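Fórum Casa e Equipamentos > Lavandaria > Torre lavar/secar: peças pequenas no tambor de cima

jsandoval
Torre de dois tambores, ambos de carga frontal. Fica no quarto, encostada à parede da tomada. Ao esvaziar o de cima escapa-me sempre uma peça pequena. Cesto no chão, em frente.
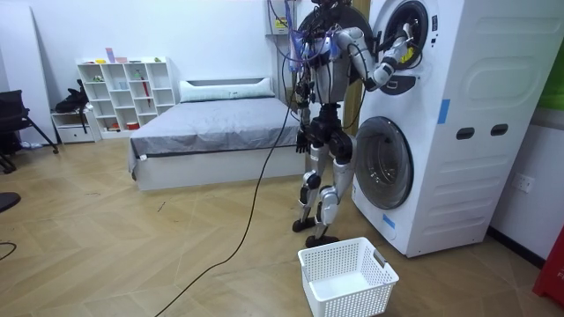

Tambor de cima, peça amarela; cesto ainda vazio.

lnoonan
O cesto está baixo demais. Um banco por baixo resolve.

meifang_c
Discordo. Com banco, o cesto tapa a porta de baixo.

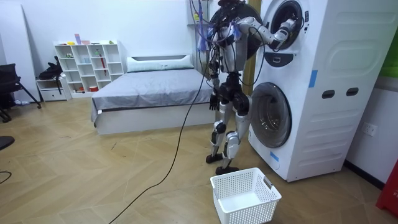
A minha regra é esvaziar primeiro o tambor superior, com a mão a varrer o fundo e depois o aro. Centrifugo a 400 rpm e as meias colam menos. Numa torre destas, o visor fica logo abaixo da abertura de cima - um cesto alto encostado ali tapa-o. Cesto no chão, portanto.

lnoonan
400 rpm deixa a roupa encharcada. E 23 cm de banco não tapam visor nenhum.

jsandoval
Vista de perto:

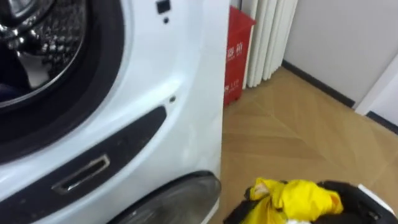
Vedante preto e tambor em inox; tecido escuro junto ao fundo.

keegan_m
Passa um pano na dobra inferior do vedante. Na minha Urkar era lá que as meias ficavam.

meifang_c
Pano seco - detergente não.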